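Robots at Work: The Operating Room

Most people think of robots in car factories or warehouses. Some of them work in hospitals, too. Surgeons use robotic instruments to cut, hold and sew. Sewing up a part of the body is called suturing, and the thread is called a suture.

A note before you scroll: there is a little blood on this page.

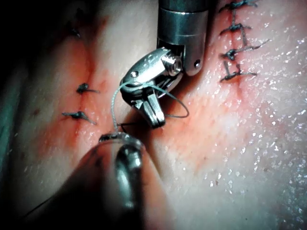
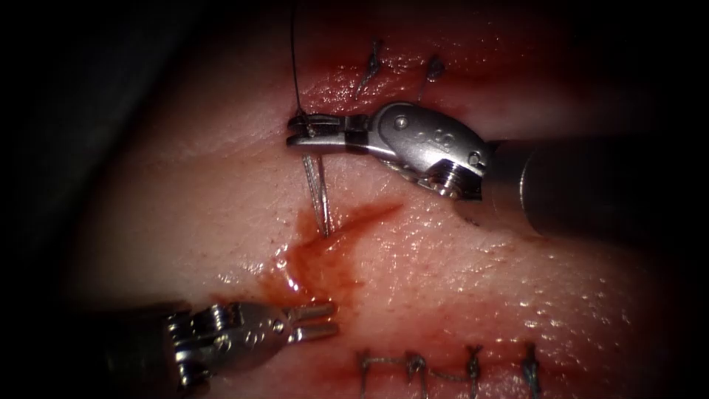
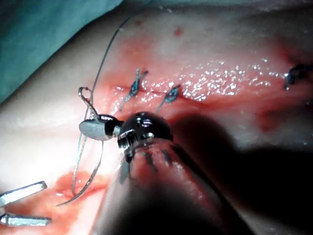
Robotic instruments and stitches, seen close up. The needle is in the second picture.

How is a stitch made?

A surgical needle is curved, like a piece of a circle. Small metal jaws hold it and push it through one side of the cut and out the other. Then the thread is tied in a knot and the ends are snipped. Those short ends are called tails. When each stitch has its own knot, one stitch can come loose and the others will still hold.

Behind the jaws is a joint called the wrist. It bends and turns a bit like yours. Thin cables pull on it, the way the brake cable on a bicycle pulls on the brake.

Who is driving?

At Huvlow Hospital, the surgeon sits at a desk called a console, a few steps away from the patient. She looks at a screen and moves two handles. The instruments copy her hands, but in smaller movements. If her hand shakes a little, the computer takes the shake out.

That is a machine being steered by a person. Automation means the machine does part of the job by itself. Engineers at a company called Tekleab are working on a program that ties knots. The surgeon picks the spot, the program ties the knot, and the surgeon can stop it at any time. It is still being tested and is not used on patients. In the last set of tests the program tied 1056 knots, and people checked every one.

What changes for the people?

Nerys Gape has been an operating room nurse for 25 years. She used to stand next to the surgeon and hand over each tool. Now she stands by the robot's arms, changes the instruments and watches for arms that might bump each other. She also had to learn what all the warning lights mean. "I talk more than I used to," she says. "The surgeon is across the room with her face in a screen, so I have to say everything out loud."

Surgeons can sit down for a long operation, and their backs and necks get less sore. They have new things to learn as well. With many of these machines you can't feel how hard you are pulling, so you have to judge it by looking at the thread. New surgeons at Huvlow practice for 38 hours before they may help with an operation.

There are new jobs, too. Cleaning the instruments takes longer because the tips have so many tiny parts, and the hospital hired seven more people to do it.

Could the robot do the whole operation alone?

No, not at Huvlow. Every body is a little different, and a surgeon may have to change the plan halfway through. A person has to make those choices and answer for them afterward.

Words to know

Console: the desk where the surgeon sits
Incision: a cut made by a surgeon
Suture: surgical thread, or a stitch made with it
Automation: having a machine do a task by itself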